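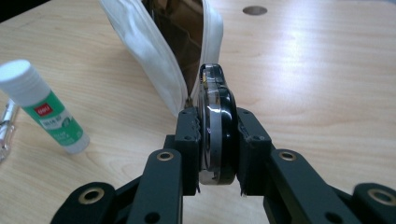

One reader of the earlier guide wrote that the packing steps came too soon, and that she had filled her pouch twice before finding out the table should be wiped first. The order has been changed in this edition. Clear and wipe the table, check the pouch, then pack.

Section 3. Packing the Morska pouch at a table

This section covers the pouch when it is used for small desk and personal items: a glue stick, a compact mirror, a round lidded case, clips, a short pencil. For hanging the pouch on a door or bag strap, see Section 4. Part numbers are in the list at the back (the replacement zipper pull is 967).

Before you start

You will need a table with enough clear space to lay the items out side by side, a soft dry cloth, and a second cloth dampened with plain water.

3.1 Clearing the table

1. Take everything off the half of the table you will work on.
2. Wipe the surface with the damp cloth, following the grain.
3. Dry it with the other cloth. Do not set the pouch down on a damp surface.
4. Check the table edge for glue, crumbs and pencil shavings.

Caution: Do not use solvent or scouring powder to remove glue from a tabletop. Lift dried glue with a fingernail or a plastic card. If a film remains, lay a damp cloth over it for 7 minutes and wipe again.

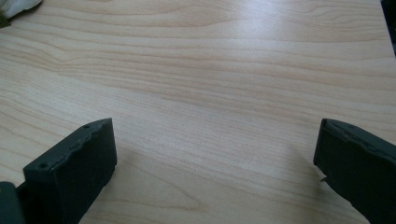
Dried glue and clear tape are the hardest things to find on a pale table. Check for them from two sides, and run a flat hand over the surface as well. Light from above makes this harder. Where the tabletop shows a whitish patch of glare, as it does toward the upper right here, part of the grain is washed out and a thin smear can sit there without being noticed. Move your head or the lamp until the grain lines show clearly, then check that part again. The same applies to clear plastic items such as rulers and bags.

3.2 Checking the pouch

1. Open the zipper all the way and spread the two sides apart.
2. Look inside for anything left from the last use.
3. Turn the pouch over and tap the bottom.
4. Wipe the inside with the dry cloth. If there is glue inside, see Section 6, Cleaning.
5. Run the zipper closed and open again. It should move without catching.

Note: The white pouch shows pencil marks sooner than the gray one. Both are cleaned the same way.

Caution: Do not force a zipper that has caught on fabric. Back it up a little, pull the fabric flat and try again.

3.3 Packing

1. Lay the items out in a row in front of the open pouch.
2. Put the cap on the glue stick and press until it is fully on. Wind the glue down first if it stands above the rim.
3. Close any compact or lidded case. Hold it by the rim when you pick it up so the faces stay free of fingerprints.
4. Put round, flat items in first, standing on edge against one side.
5. Put the glue stick in next, lying along the bottom.
6. Add clips and other small pieces last, in a small bag of their own.
7. Close the zipper, pressing the contents down lightly with your free hand.

The packed pouch should close without strain. If the sides bulge at the zipper, take out the thickest item and carry it separately. 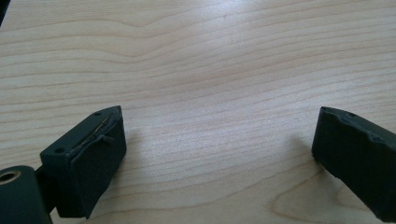
Anything you have taken out should go back where it is normally kept before you leave the table. A glue stick on its side will roll, so stand it up or put it in a tray. Keep mirrors away from the table edge.

Caution: Do not put open blades or uncapped pens in the pouch. Do not load it with more than 70 grams of loose metal items.

3.4 Using the pouch with the Prandby tray

The Prandby tray is sold separately. Set it on the table with the low side toward you and place the closed pouch in the wide section. The narrow section takes a glue stick and pencils. If you have an older tray, bought before November, its narrow section is shallower and long pencils will stick out at the end.

Revised May 3, 2025. Continue to Section 4, Hanging the pouch.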